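"Ask Me What It Did on the Bad Days": Huguette Guillot on Robot Learning Claims

By Dilani Matubbar
2020-07-14

Huguette Guillot does not like the word "generalize." She has been reading papers on robot grasping for most of her working life, and she says the word has been stretched until it covers almost anything.

"A robot picks up a mug in the lab where it was trained, then it picks up a slightly different mug in the same lab, and the paper says it generalizes," she said when I called her at home. "To what? To the second mug."

Guillot runs the evaluation side of Prokia, a small research group that tests whether robots trained by copying people can do kitchen jobs outside the room where the training happened. The method is common now. A person guides the arm through a task, over and over, while a camera near the gripper records what the hand would see. A network is then trained to predict the next movement from the pictures. No one writes down rules for what a plate is or where its edge might be.

Her group collected 2,483 of these demonstrations with dishes. After she went through them, 1,277 were left.

I asked what was wrong with the rest, and she laughed for the first time in our talk.

"Wrong is a strong word. Some had the person pausing to think. Some had the dish slipping a little and being caught. Lakmal wanted to keep those, and I can see why, a robot should know how to recover. But if you keep them all, the network also learns to hesitate. It will stop halfway to the rack like someone who left the stove on."

Lakmal Nanayakkara, who built the training code, remembers the argument differently. He told me by email that the pauses did less harm than Guillot thinks, and that throwing out nearly half of the data made the final numbers look better than they should. "We picked the clean runs and then tested on clean setups," he wrote. "Huguette will tell you the same if you push her."

I pushed her. She did tell me the same.

"Yes. That is in the report, on page 5, and I would have put it on page 1 if I had won that fight. The cleaned set did better on our tests. Our tests were easy. Both things are true and only one of them got repeated."

It got repeated quite a bit. A company called Fedbridge, which sells software to commercial kitchens, put the result in a slide deck last December, without the part about the easy tests. Guillot found out when a friend forwarded it. She wrote to them and they added a footnote in very small type.

I came to this story expecting to write about the footnote, and I am still not sure the main result deserves the attention it has had. The claim is that the camera at the wrist is enough, with no second camera looking down from above. That would make a system cheaper and easier to move from one kitchen to the next. It would also mean the robot is doing all of its work from a view that is badly blocked as soon as it holds anything large.

Kasun Munasinghe, who works on a competing method at Cullent, thinks the claim is weak. His own setup uses two cameras, and he is open about having a stake in the answer. "With one camera on the wrist you are asking the network to remember the room," he said. "Once there is a dinner plate in the fingers, the plate takes over the picture. It can't see the rack until it is nearly on top of it. So either it remembers, or it has learned one path by heart. I think it's the second."

Guillot doesn't dismiss this. She ran a check in which the rack was shifted after the grasp, and the arm went toward the old spot more often than she was comfortable with. She would not give me a figure. The check was added late, and she says there were too few tries to print a number that someone would then put on a slide.
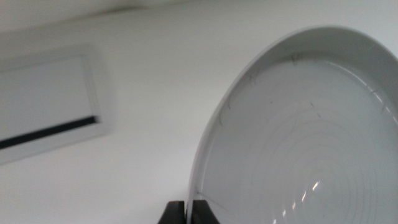 "Plates are the hardest thing we have, and people never believe me," she went on. "They think glasses, because glasses break. But a glass has a middle you can close your fingers around. With a plate you have the rim and that's all. If you hold it by the edge, the weight hangs out to one side and any small turn of the wrist becomes a big turn at the far rim. And white dishes against pale surfaces are miserable for a network. There is so little for it to look at."

She has a theory that the network leans on shine and small marks to tell how a dish is tilted. Nanayakkara thinks that is a nice story with nothing behind it so far. They have talked about repeating the tests with matte dishes, and also with patterned ones, but there is no date for it. I asked whether that should have been done before the result went out. There was a long gap on the line.

"Probably," she said.

The one outsider who has tried to repeat the work is Afroza Haque, who teaches at a technical college and used a shared copy of the data, known inside the group as Rajan. Her students trained the same network on the same 1,277 runs and put it on an arm of a different make. It reached for plates well enough. Letting go of them in the right place was another matter, and she suspects the height of the counter had more to do with it than the arm.

"I don't think anybody cheated," Haque said. "I think they measured one kitchen very carefully. My students were disappointed and I told them this is what a result looks like when you carry it across town."

Guillot has read Haque's write-up and calls it fair. She wants to send her own arm to the college so the two can be run next to each other on the same counter. Whether there is money for that is unclear. Prokia's present grant covers data collection, and testing comes out of whatever is left.

I asked if she would still stand behind the line in the report that says a single wrist camera is sufficient for handling dishes.

"For those dishes, at that counter, with the rack where we left it," she said. "I wrote that sentence with all of those words in it. Somebody made it shorter."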